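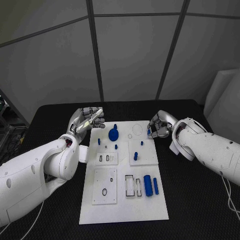

Subject: Re: Stikurero cell – what goes in the capital request

Replying on list so that the other sites can see the numbers. The earlier message is quoted in parts, with my answers under each.

> We have been asked to put in for a two-arm cell of the Rurdale type
> and I have only the supplier's sheet to go on. It gives a price for
> the robot and nothing else. What did you have to buy on top, and
> which of it would you leave out a second time?

The supplier's sheet is correct but it stops at the shoulders. Our request had the robot on one line and everything else on a second line called "sundries", which finance sent back. Split it. For the next round at Vitale we are using these headings: arms and hands, bench and surround, task boards, cabling, spares, commissioning time. Software support goes on the revenue side and should not appear in the capital request at all.

> Is a task board worth paying for, or can we use scrap parts on a
> tray?

Pay for the board, or print one. A tray of scrap is fine for a demonstration and useless for comparing one month with the next. Our board takes blue pegs and cylinders in more than one diameter, with plates that have holes or slots cut in them and a large knob at the far end. That covers picking up, standing upright and placing over a hole, and those three make up most of what the assembly people at Clitenis want to see before they agree to anything.

The bought-in quote for a board was 3787, without loose parts. We declined and made ours in the workshop. The plastic for one board and a full set of pegs came to 200, and labour was booked to the training code. If you have no workshop, put the quote in and argue about it later.

Budget for 2 boards in either case. Holes wear, and once a plate has worn the results are no longer comparable with the earlier ones. Keep the second board in its box.

> Do we need the fingered hands? The two-jaw grippers are far cheaper.

For pegs alone, no. A parallel gripper will hold a short cylinder well enough and will be easier to repair. We specified fingers on both arms on account of the O-rings and the small metal parts, which lie flat and have to be picked up off a plate. If your list of parts has nothing thin or flat on it, I would go for the grippers and put the difference into spares. Write the parts list first, in any case. Ours was written after the order went in, and two of the items on it have never been attempted.

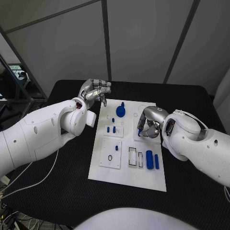
> What about the bench? We have several old ones in store.

Check three things before you offer an old bench: height, reach and surface.

Height. The hands have to come down on the board from above with room for the wrist to tilt. Our first bench was too high and the wrists ran out of travel over the near plates.

Reach. Both arms should be able to get to the middle of the board. The far corners can belong to one arm each. Draw this out on paper before you buy; the reach figure on the sheet is for the wrist, and does not allow for a bent hand.

Surface. Black, with some texture. Bare polished metal gave us reflections and the board crept across it. A plain rubber mat is adequate and should be entered as a consumable.

> Anything the supplier will not mention?

Cabling. Allow for cable management as its own item, with a figure against it – we put in 600 and spent all of it. Leads that run across the bench top want to be routed underneath or clipped back, and that means drilling, and drilling means a bench you own outright. The wiring at the wrists is part of the arm and comes under the warranty, so do not let anyone re-tie it locally.

Panels round the cell are also extra. Ours are pale grey on black framing. Ask for the panels and the frame on the same quote, because the fixings differ between makers and a mixed order will not go together without adaptors.

Spares: fingers before anything else. The lead time on a complete hand is long enough to lose you a quarter. Single fingers come much quicker, and the fitting can be done in-house after the supplier's training day. Put the training day in the request too, under commissioning.

> When do you need ours by?

The shared order closes at the end of November. If you want to be on it, send me headings and figures in whatever state they are in, and mark the ones you have guessed. I can add Stikurero as a separate delivery address on the Rurdale order, so there is no need to raise your own.

I have a spreadsheet with the headings filled in and the prices blanked. It is too large for the list, so reply off list if you want it.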